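Please let the robot be bad at origami

My neighbors have stopped asking what the arms are for. I used to say paper folding and watch them wait for the rest of the sentence. There wasn't one. Two small arms, a shared workshop on Romaniuk Street, a stack of paper, and a bill that stood at 284 minus the two bucks I got back for a wrong bolt, so call it 282 dollars for the last round of parts. I have spent worse. I once owned a boat.

What bothers me is how quickly everyone wants the thing to be useful. The other members at Wandumard (that's the workshop, and no, I didn't vote for the name) would like it to sort screws, or stir paint, or bring them coffee.
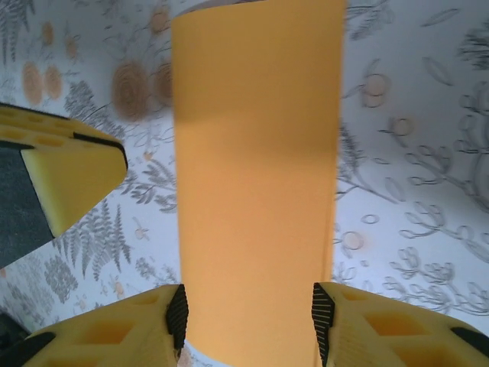 Home builders have a usefulness problem, and we caught it from the people who sell things. Every project has to be pitched like it's going on a shelf in August. Mine can't be pitched. One arm gets its ridged black pads on either side of an orange tube, the other arm points at it like a relative offering advice, and I stand there with cold tea, completely happy. Try putting that on a box. A tube is a forgiving thing to grab, too, so I don't even get to brag. Paper is where the trouble starts. Paper has opinions. It bends where you touch it and also in two places where you didn't.

I named the arms Lenard and Gavard, which was a mistake, as I now apologize to them. Lenard gets the better cables. Gavard gets whatever was in the drawer, and I believe he knows.
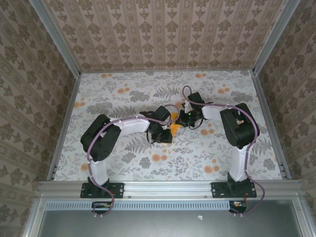 The usual argument against all this is that a machine in a factory can already fold a carton faster than I can say carton. Sure. There's also a bakery down the block, and people still make terrible bread at home and force it on their friends. I have thrown out 184 sheets of paper since I started keeping a tally on the wall, and I could tell you something about most of them. By sheet 300 I expect to have either a crane or a different hobby. The factory machine won't teach me a thing about why a crease wanders. It was built by someone who had already found out, and I'd like to find out too, at my own expense, at eleven at night.

I do think the wallpaper helps. A bench lined with flowers makes it very hard to pretend you're running a laboratory. 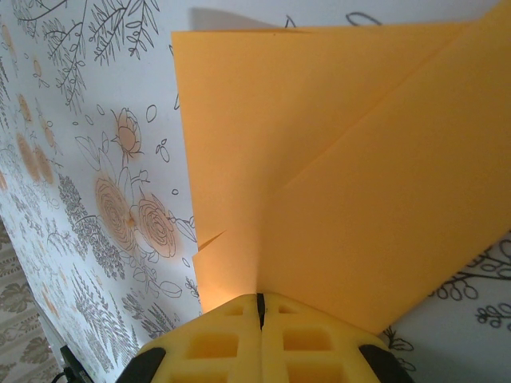 Timo Rothe read a draft of this and objected that I was letting myself off easy. A project with no goal never has to fail, he wrote, and he would rather see me promise one decent paper boat and miss it in public than hide behind the joy of tinkering. He added that screws do need sorting, and that he has a coffee can of them with my name on it.

Fine. One boat, any size, and it has to float long enough for Timo to walk over and look at it. The screws can stay in the can.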